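Clomura Sculpture Studio - Frequently asked questions

Do I need experience to join the open studio?
No. Many of our members made their first piece here. Dragica Stojanovska gives a short introduction before your first session.

Which materials can I use?
Clay, plaster and wax are included in the fee. Stone you must bring yourself, and please ask us first if it is heavier than 19 kilos.

Can I paint my sculpture?
Yes, we like color very much. Please let the plaster dry for two days before you paint it.

Do you cast in bronze?
Not in our building. We send the molds to the Agudelo foundry, and Higinio Ledesma will tell you the price before you decide.

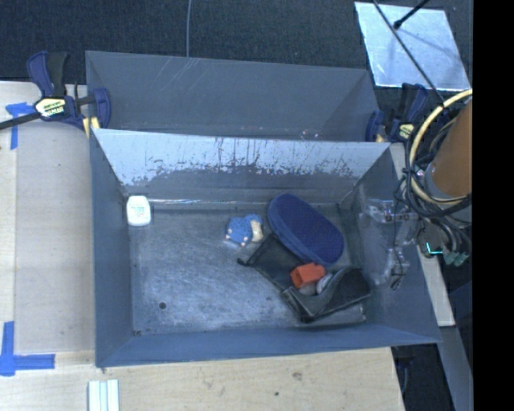 Page last changed: February

How long can I leave my work on the shelf?
Until the end of the course. After this we write to you one time - then we need the place for other members.

May I sell what I make?
Of course. The work is yours, and we do not take a commission.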